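Moving Houseplants Without Wrecking Them (what I've picked up from the gripper work)

I've killed more houseplants by moving them than by forgetting to water them, so when our lot at Istov started using plants for the tidy-a-desk study I was all ears! The idea is that a person does the chore with a pair of hand-held grippers, the movements get recorded, and a robot arm learns from the recordings. We called ours Trillen and ended up with 1,454 recordings, 315 of them with a potted plant.

The bit I want to pass on is what Teguh Setiawan found when he sorted the plant ones into good lifts and bad lifts. The good ones nearly all had both sides held at the same height, low down, before anything left the desk. The bad ones grabbed high, got a fistful of leaves and tipped. When he trained the arm on 100 good lifts only, it did better than it had on the whole messy pile, which cheered me up no end (less work!).

So, at home:

Gather the leaves up first. A big bushy plant hides its own pot, and you'll squash something if you go in blind.

Hold it from both sides and squeeze only as much as you need. With grippers you can't feel a thing, so you learn to go slowly, and it's a lovely habit to keep when you go back to fingers.
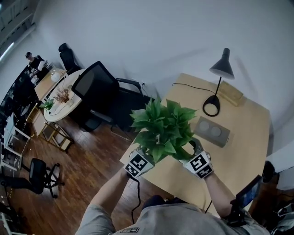 Clear the landing spot before you lift. I like 2 hand widths of bare desk all the way round, and I shift lamp cords first – a pot base will find a cord every time.

Put it down flat, wait a second, then let go of both sides together. Letting go one side at a time was the other big cause of wobbles in Teguh's bad pile.

Turn it afterwards if the best side's facing the wall. I used to twist mid-air on a Saturday clean and I've hoovered up plenty of compost that way.

Next I'm trying it all on my hanging baskets, wish me luck.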